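Search this site Go
Search tips Advanced

# Parau trip diaries

A data card for 322 pages of holiday writing by Leonie Heitmann

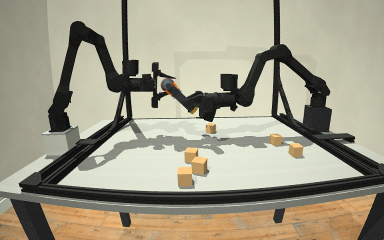
**What is in the collection?**

Travel diary entries from 20 trips, typed up from paper notebooks, one text file per day. Most of them concern the island of Parau, where Leonie kept going back in spite of the ferry.

## Contents

- `entries/` — the diary text, one file per day
- `places.csv` — every town, beach and guesthouse named, with the spelling she used and the spelling on the map
- `meals.csv` — what was eaten, where, and whether she would eat it again
- `corrections.txt` — my typing mistakes, as reported by Leonie, at length

The files are plain UTF-8. Line breaks follow the notebook pages, so a sentence may stop for breath halfway through a bus ride. I left them that way after two attempts at fixing them made things worse.

## How it was typed

I typed everything by hand. Her handwriting is good on dry land and falls apart on boats, and the crossing from Ollari takes up a large share of the first notebook. Words I couldn't read are marked `[?]`. Words I could read but didn't believe are marked `[sic]`, and Leonie has since confirmed nearly all of them, including the goat.

Spelling is hers. She writes "Sindano" for both the village and the beach below it, which are a forty-minute walk apart, uphill in the direction you'll want to go after lunch. In `places.csv` they are `sindano_v` and `sindano_b`. Where I couldn't tell which one she meant, the column says `sindano_x`, and you may guess as well as I can.

## Fields in meals.csv

| Field | Meaning |
|---|---|
| `day_id` | matches the file name in `entries/` |
| `place` | matches `places.csv`, usually |
| `dish` | as written in the diary |
| `verdict` | `again`, `never`, `ask` |
| `price` | local money, when she noted it |

`ask` means the entry praises the food and then reports a bad night. I didn't feel qualified to settle it. Prices were noted on almost 140 days, mostly the days she felt cheated.

## Known problems

- The September trip has two entries for the same day. One is angry about the scooter rental and the other is mostly about a sunset. Both are kept.
- Pension Gajewski changes owners, color and number of floors between trips. It has one row in `places.csv` and a long note.
- Weather is overreported when bad. Don't use this as a climate record. Somebody already asked.
- Fellow guests have been reduced to initials. The man who snored through the wall at Ollari is `S.`, which isn't his initial.
- Ferry times were true when written, or at least printed on the board.

## Use

Read it, quote it, plan a trip from it if you're patient. Leonie asks that you keep her name on anything longer than a paragraph and that you leave out the poem. The poem is in the last file of the third trip. It's short, and she means it.

Please don't write to the guesthouses about things said in here. The cook at Sindano took the soup remarks well the first time.

## Changes

March 29, 2021

- Added `corrections.txt`
- Split Sindano in two
- Put back the page about the bus driver's wedding, which I had filed under meals
- Removed a shopping list I'd typed up as an entry (it had a nice rhythm)

The loose postcards are still in a shoebox and will get their own folder once I've worked out which ones were ever mailed.

We use cookies to remember your settings. Accept Decline Read more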